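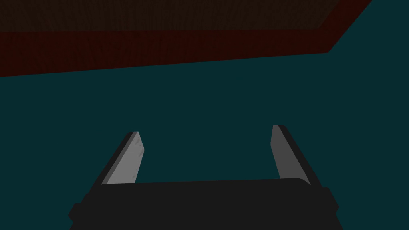 Falton 시연 수집 소프트웨어

글: Skudico 제품 담당
최종 수정: 2018년 6월 10일
공유 21 댓글 3

Falton은 시뮬레이션 환경에서 로봇 팔을 원격으로 조작하고, 그 과정을 학습용 시연 데이터로 저장하는 프로그램입니다. 모방학습에 쓸 예시를 모으는 연구실과 개발팀을 대상으로 합니다. 물리 엔진, 렌더러, 조작 입력, 기록기, 검수 도구가 한 설치본에 들어 있으며, 실물 로봇이 없어도 수집을 시작할 수 있습니다.

수집한 데이터는 에피소드 단위로 저장됩니다. 에피소드 하나에는 시작 상태, 작업자의 조작 명령, 관절 각도, 그리퍼 개폐 값, 카메라 영상, 작업 결과가 들어갑니다. 모든 항목은 같은 시뮬레이션 시계를 기준으로 기록되므로 영상과 동작 값을 따로 맞추는 작업은 필요하지 않습니다.

구성

기본 패키지에는 다음 항목이 포함됩니다.

Falton 본체 (수집 및 재생)
Masson 조작기 (한 손용, USB 연결)
Dulimine 검수 도구
두 손가락 평행 그리퍼 모델
탁자 작업용 장면 묶음
설치 안내서와 데이터 형식 문서

추가 작업용 조작기는 별도로 주문할 수 있습니다. 양팔 수집을 하려면 Masson 조작기 두 대가 필요합니다. 좌우 구분은 없으며, 연결한 뒤 설정 화면에서 각각 어느 팔에 쓸지 지정합니다.

카메라

외부 시점과 손목 시점을 함께 기록할 수 있습니다. 외부 카메라는 장면 안의 어느 위치에나 둘 수 있고, 손목 카메라는 그리퍼 몸체 기준 좌표로 고정됩니다. 손목 카메라의 위치와 각도는 설정 파일에서 바꿉니다. 실물 로봇의 카메라 장착 위치가 정해져 있다면 측정값을 그대로 입력하면 됩니다.

손목 시점만으로 수집하는 경우에는 첫 에피소드를 기록하기 전에 미리보기를 확인하십시오. 팔이 대기 자세에 있을 때 작업 대상이 화면에 들어오지 않는 배치가 있습니다. 이 상태로도 기록은 정상적으로 되지만, 학습 모델이 에피소드 앞부분에서 대상의 위치를 알 수 없습니다. 대기 자세를 바꾸거나 외부 카메라를 하나 추가하는 방법을 권합니다.

기록 속도는 기본값이 초당 20프레임이고, 초당 30프레임까지 올릴 수 있습니다. 프레임 속도를 올려도 물리 계산 간격은 바뀌지 않습니다. 컴퓨터 성능이 부족하면 시뮬레이션이 실제 시간보다 느리게 진행되며, 기록에서 프레임이 빠지지는 않습니다. 다만 화면이 느려지면 조작 감각이 달라지므로 작업자를 여러 명 쓰는 경우에는 같은 사양의 컴퓨터를 사용하는 편이 좋습니다.

그리퍼

기본 모델은 손가락 두 개가 서로 마주 보고 움직이는 형태입니다. 개폐 폭은 조작기의 방아쇠를 누르는 정도에 비례하며, 설정에서 열림과 닫힘 두 단계로만 움직이게 할 수도 있습니다. 비례 방식은 얇거나 약한 물체를 다룰 때 쓰고, 두 단계 방식은 집어서 옮기는 단순 작업에 적합합니다. 한 데이터 묶음 안에서 두 방식을 섞으면 저장할 때 경고가 표시됩니다.

손가락 안쪽 면의 마찰 계수는 물체 쪽 계수와 별도로 지정합니다. 값을 지나치게 높이면 모서리만 닿아도 물체가 들리기 때문에, 시뮬레이션에서는 성공하고 실물에서는 미끄러지는 시연이 쌓입니다. 출고 설정은 낮은 쪽에 맞추어 두었습니다. 사용자가 만든 그리퍼는 URDF 파일로 불러올 수 있으며, 손가락이 세 개 이상인 모델은 이번 버전에서 지원하지 않습니다.

장면과 초기 상태

장면 파일에는 탁자 크기, 높이, 표면 질감, 배경색, 조명, 물체 목록이 들어 있습니다. 텍스트 편집기로 직접 고칠 수 있습니다. 질감과 배경색은 에피소드마다 무작위로 바꿀 수도 있고 고정할 수도 있습니다. 조명 밝기도 같은 방식으로 범위를 지정합니다.

물체의 시작 위치는 지정한 영역 안에서 무작위로 정해집니다. 난수 시드가 에피소드와 함께 저장되므로 같은 시작 상태를 나중에 다시 불러올 수 있습니다. 작업자 두 명에게 동일한 시작 상태를 주고 동작을 비교할 때 이 기능을 사용합니다. 물체끼리 겹치거나 탁자 밖에 놓이는 배치는 자동으로 제외됩니다.

팔의 시작 자세에도 작은 변화를 줄 수 있습니다. 기본값은 꺼짐입니다. 항상 같은 자세에서 출발한 데이터로 학습한 모델은 자세가 조금만 어긋나도 실패하는 일이 많으니, 시험 수집이 끝나면 이 항목을 켜십시오.

수집 순서

1. 장면 파일을 열고 작업 이름을 입력합니다.
2. 조작기를 연결하고 영점을 맞춥니다.
3. 카메라 미리보기를 확인합니다.
4. 조작기의 앞 버튼을 눌러 기록을 시작합니다.
5. 작업을 수행하고 같은 버튼을 다시 눌러 기록을 끝냅니다.
6. 성공, 실패, 버림 중 하나를 고르면 다음 시작 상태가 나타납니다.

실패로 표시한 에피소드는 삭제되지 않고 별도 폴더에 보관됩니다. 버림을 고른 에피소드만 지워집니다. 조작기가 기록 도중 분리되면 해당 에피소드는 자동으로 실패 폴더에 들어가고, 원인 항목에 연결 끊김이 기록됩니다.

처음 사용하는 작업자는 본 수집 전에 연습 모드를 쓰는 것이 좋습니다. 연습 모드에서는 아무것도 저장되지 않습니다. 작업자 번호를 입력해 두면 에피소드마다 번호가 함께 남아, 나중에 작업자별로 데이터를 나누어 학습할 수 있습니다. 이름이나 다른 개인 정보는 저장하지 않습니다.

검수

Dulimine은 저장된 에피소드를 재생하고 표시를 고치는 도구입니다. 영상 옆에 관절 속도와 그리퍼 개폐 그래프가 함께 나오며, 앞뒤의 정지 구간을 잘라낼 수 있습니다. 잘라낸 구간은 원본에 그대로 남고, 내보낼 때만 빠집니다.

자동 점검 항목은 정지 시간이 긴 에피소드, 관절 한계에 닿은 에피소드, 탁자와 충돌한 에피소드, 그리퍼를 한 번도 닫지 않은 에피소드입니다. 점검에 걸려도 자동으로 제외되지는 않으며 목록에 표시만 됩니다. 밀기 작업처럼 그리퍼를 쓰지 않는 수집에서는 마지막 항목을 꺼 두십시오.

저장과 내보내기

저장 형식은 HDF5입니다. 영상은 압축하지 않은 상태와 압축한 상태 가운데 고를 수 있습니다. 파일 하나에 최대 1000개의 에피소드를 담을 수 있고, 이를 넘으면 새 파일이 만들어집니다. 파이썬용 읽기 예제가 들어 있으며, 필요한 항목만 골라 내보내는 것도 가능합니다.

영상을 저장하지 않고 상태 값만 기록한 뒤 나중에 렌더링하는 방법도 있습니다. 수집용 컴퓨터의 그래픽 성능이 낮거나 카메라 위치를 아직 정하지 못한 경우에 유용합니다. 나중에 렌더링할 때는 수집 당시와 같은 버전의 장면 파일을 사용해야 합니다.

설치 환경

우분투 64비트를 지원합니다. 윈도우에서는 Dulimine만 실행되며 수집은 할 수 없습니다. 외장 그래픽 카드가 필요하고, 데이터 저장에는 SSD를 권장합니다. 인터넷 연결은 사용권 등록 때 한 번만 필요합니다. 외부망이 차단된 곳에는 등록 파일을 따로 보내 드립니다.

알려진 문제

천이나 끈처럼 변형되는 물체는 지원하지 않습니다. 얇은 판을 탁자 위에 눕혀 놓으면 가장자리가 조금씩 떨리는 현상이 있습니다. 판의 두께를 늘리거나 물리 계산 간격을 줄이면 완화됩니다. Masson 조작기를 USB 허브에 연결했을 때 입력이 늦어지는 사례가 있었으므로 컴퓨터 본체 단자에 직접 꽂아 주십시오. 지난 1월 이전에 출고된 조작기는 펌웨어를 갱신해야 비례 개폐가 작동합니다.

주문 및 납품

사용권은 컴퓨터 한 대를 기준으로 하며 기간 제한이 없습니다. 검수 전용 컴퓨터에는 사용권이 필요하지 않습니다. 교육기관은 견적을 요청할 때 기관명을 적어 주시면 교육용 가격으로 안내합니다. 조작기는 주문 확인 후 21일 이내에 발송되고, 소프트웨어는 입금이 확인되는 대로 내려받기 주소를 보내 드립니다.

조작기의 초기 불량은 수령 후 30일 안에 접수하면 새 제품으로 교환합니다. 방아쇠와 케이블은 소모품으로 따로 판매합니다. 견적 요청서에는 수집할 작업의 종류, 사용할 로봇 모델, 필요한 조작기 수량을 함께 적어 주십시오.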